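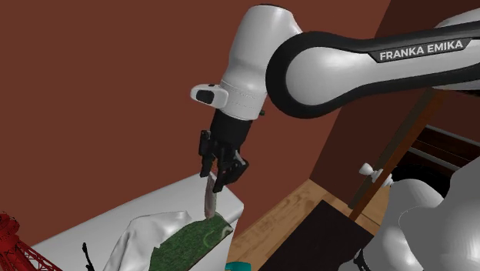 Attachment 1: white arm over white table, RGB export

Light tones dropping out in offset print
Prepress and Output > Color management

desmontoya
2018-03-31

I have a catalog going to press with light product renders throughout. On screen the highlights separate. On the contract proof they mostly separate. On the first press sheets, the lightest tones went to bare paper and there is a visible step where the screen begins. It looks like a contour line drawn around every highlight.

Setup: images exported as 16-bit RGB, converted to 8-bit CMYK at the layout stage using the profile supplied by the printer (Doucet). Stock is Minura Silk, cover weight. Platemaking through a Tastlow RIP. Screen is conventional AM at 177 lpi.

Doucet says the plates match the files. I measured the files and the lightest gray areas sit at two to three percent in each of C, M and Y, no K. My question is whether this is a profile problem or a plate problem, and what I should change before the second run. The job has 93 images, so I would like to avoid editing them individually.

Desmond Montoya

plateline

Neither, probably. You are below the minimum dot. Ask Doucet for the smallest dot they will guarantee on that stock at that ruling. In my shop it is 4 percent for this kind of work and we put it in writing. Anything under that may hold on one plate and fail on the next. When it fails it fails all at once, and that is your contour line.

Fix: put a curve on the images so the lightest tone that carries shape lands above the minimum. Leave true specular highlights at zero. Everything between zero and the minimum gets pushed one way or the other.

m_escobedo

I disagree with the fix, though the diagnosis may be right. If you lift everything below the minimum, you move the contour. It now sits between bare paper and the first printable dot, and it is a bigger jump than before. On a smooth gradient it will show more.

I would look at the separation first. Two or three percent in each of three inks is a poor way to build a light neutral. Three dots, all marginal, and if one of them drops you get a color shift on top of the tone loss. Reseparate with a heavier black generation and see where it lands.

Marisol

plateline

Heavier GCR in the highlights gives you one marginal black dot in place of three marginal color dots. Black is the most visible ink on the sheet. A light gray made from scattered small black dots looks dirty. I have had this argument with designers for years and the press always settles it.

m_escobedo

At that ruling you will not see the individual dots at reading distance. You will see them with a loupe. The customer does not have a loupe.

I did not say full GCR from the first percent either. Medium, with black starting early enough to share the load.

desmontoya

Answers to the above. Doucet's rep gives the minimum as 3 percent "normally." I have asked for that in writing and have not received it. The profile they supplied starts black fairly late, past the quarter tones, so there is none in the areas that fail.

I do see a color shift. The failed areas lean slightly pink before they go to paper, which would fit cyan dropping first.

kerning_pair

Has anyone asked about the paper? A silk stock with a lot of optical brightener reads bluish in a viewing booth. If the profile was made on a different white, the conversion is trying to hit a neutral that does not exist on your sheet. I would measure the unprinted Minura, then compare with the white point in the profile. A few units on b* is enough to explain why your proof and sheet disagree.

Also check whether the proof simulates paper color. Plenty of shops leave it off.

desmontoya

The proof was made without paper simulation. I did not know that until I asked just now.

kerning_pair

Then the proof cannot tell you anything useful about the top end. Get a new one with it switched on and stand it next to the press sheet under the same light. If they match, the whole problem is upstream and you can solve it in the files.

folen_dan

Different angle. Is stochastic an option? FM screening uses a fixed small dot and varies the spacing, so there is no minimum percentage in the AM sense. The Tastlow RIPs I have used offer a hybrid screen, AM in the midtones with FM at both ends. It was made for highlight work. You would need new plate curves, and the shop has to have run it before.

plateline

Hybrid works if the plates are clean and the chemistry is stable. If the shop cannot hold a 3 percent dot today I would not hand them a smaller one.

m_escobedo

Agreed with plateline on that, for once.

Before anyone spends money: were the plates linearized lately? A processor running hot will take the small dots first. One strip with patches from one to ten percent, read on the plate and again on the sheet, would tell you which stage loses them. It takes 30 minutes.

desmontoya

They ran the strip this afternoon. On the plate, cyan holds down to three percent, magenta and yellow hold two. On the sheet, cyan is gone below four and the others below three. So some of it is lost at the plate and some at the blanket.

The last linearization on the cyan device settings was in December. They are redoing it.

plateline

There is your pink.

I would still ask for the curve. Relinearizing gets you back to where the shop should have been, and your lightest tones will still be sitting right on the edge of it.

m_escobedo

Fix the plates, reproof with paper simulation, then decide. If a curve is still needed, do it with a device link applied at the RIP so nobody has to open 93 files. Add a little noise before going to 8-bit as well. It breaks up the step better than any curve will.

desmontoya

Noise before the conversion or after?

m_escobedo

Before, while you still have the 16-bit RGB. Luminance only, very low. If you can see it on screen at actual size it is too much.

desmontoya

Will do. New plates are scheduled first, then one test form with three of the images, each with and without the noise. I will post the readings when I have them.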